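What the practice store cost

Plomema tests grocery picking robots in a mock produce aisle. We asked its operations lead how the money was divided before the first order went out.

"The arm was the easy part," she said. "Miden gave us a price and it held. The shelves, the bins and the floor kept moving – we had them down as one line in January and ended up with 4."

The artificial vegetables came to $2,000. "Real ones would have meant buying again every few days. I also wanted tomatoes and carrots sharing bins with other things, so we paid for variety." 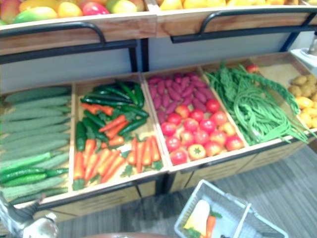 Planning the second aisle

Soron quoted 40 days for delivery and Yüksel quoted 86, at a lower price. She is leaning toward Soron. "I'd like spare fingers in the same order this time," she said. "Last year we bought them separately and paid shipping twice."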